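Support > Desktop towers > Open tickets > Won't power up after cleaning

Hi again, me with the old white tower! I'm putting everything on the one ticket this time because I know I made a mess of it last month by starting a new one every time I thought of something.

So, quick recap for whoever picks this up. The computer is a secondhand tower I bought through Condori, it lives under the desk in the back bedroom and it does the accounts and the label printing and not a lot else. In November I took the side off to get the fluff out (there was a LOT of fluff) and since then it's been moody about starting. I press the button, the fans spin for two seconds, then it all goes quiet. Sometimes it has another go by itself. Sometimes it sulks until I pull the plug out of the wall.

What I've tried, in the order I tried it:

Different wall socket, then a different mains lead borrowed from the monitor. No change.

Took the memory out and put it back in, pushing until both ends clicked. It started first time after that and I was very pleased with myself, and then it did the same thing again next morning. Tried one stick on its own, then the other one on its own. Same with either.

Unplugged the drive and started it without. This was the interesting one! It stayed on for 20 minutes with no fuss, grumbling on the screen that it had nothing to boot from, and I turned it off myself. Plugged the drive back in and it died after the usual couple of seconds. Did that twice more to be sure and got the same both times.

Your last reply asked if I'd changed any of the cables. Yes, one, sorry, I should have said so at the start. The power lead to the drive felt slack so I put in a Harnex one that was in the drawer. I've now gone back to the original and I'd say it's better but not cured. Out of some 21 starts since then it's failed on 13, where before it was nearly all of them. I kept a tally on an envelope, so the only bit I'm hazy on is whether I wrote down every single good one.

I also ran the Zindex disk check you linked to, on one of the mornings it was behaving. It got all the way through and said the drive was healthy. I can paste the whole report if it's any use, it's very long.

My questions, then:

Is it the power supply that's on its way out, or the drive pulling it down? I can't tell which from what I've got, and I don't fancy buying both.

If it is the supply, will the Briston one on your parts page fit this case? The listing gives the size but doesn't mention which plugs it comes with, and I'd hate to get it home and be one short.

And how does the blue plastic drive holder come out? I've got as far as finding the lighter blue tab at the corner but it doesn't want to move and I'm scared of snapping it. Do I squeeze it or pull it? Is there a screw I've missed?

No great rush, I've got the accounts backed up and I can do labels by hand for a bit. Evenings are best if you want me to test something, I'm usually at the desk from seven.

Thanks so much, you've been very patient with me!

1 attachment
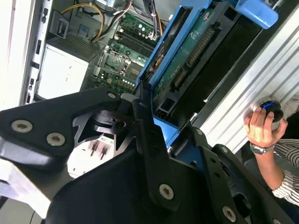 Inside the tower: motherboard, power supply and the blue drive caddy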